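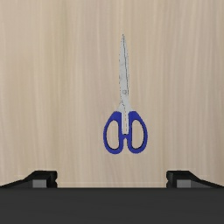

The Stallia is a family of prepayment electricity meters used in rented housing, market stalls and small workshops. It was designed at Bromham and has been assembled at the Jenstead works from the second production series onward. The meter records energy drawn by a single-phase circuit and opens an internal switch when the customer's credit is used up.

Design

The standard unit is mounted on a flat backplate with four terminals along the lower side. Current passes through a shunt resistor, and a measuring chip multiplies current and voltage to find the energy used. The total is stored in permanent memory, so readings are kept through a power failure. A red indicator flashes 800 times for each kilowatt-hour, a rate chosen to allow field testing with a hand-held optical counter.

Credit is entered on a keypad as a string of digits issued by the supplier. Each string is tied to one meter and can be accepted only once. The display shows remaining credit, total consumption and present load in turn. Emergency credit may be enabled by the supplier and is repaid from the next purchase.

Variants

The Stallia 51 is the basic model and has no communications port. The Stallia 51R adds a short-range radio link that allows an inspector to read the meter from outside the building. A two-rate version, fitted with an internal clock, was made for customers on night tariffs. Its clock battery is soldered to the board and cannot be replaced on site.

Use in Crabtree

The largest single installation was in the Crabtree district, where the local supplier replaced coin-operated meters over three winters. A total of 669 units had been fitted by the end of the first winter, and the final number reached 2,000. Coin collection ended in March of the third year. Several older buildings needed new meter boards before the work could go ahead, as the Stallia backplate is wider than that of the meter it replaced.

Early units in the district had a fault in which the switch contacts stuck closed under heavy load. Affected meters continued to record energy correctly but did not disconnect at zero credit. A heavier contact spring was introduced in the second series.

Testing and sealing

Meters are tested at light load, full load and reduced power factor before leaving Jenstead. The terminal cover carries a separate seal from the main case, which allows wiring to be inspected without affecting the certification of the meter. A unit whose main seal has been broken must be returned for retesting.

See also

Coin-operated meter
Load limiter
Two-rate tariff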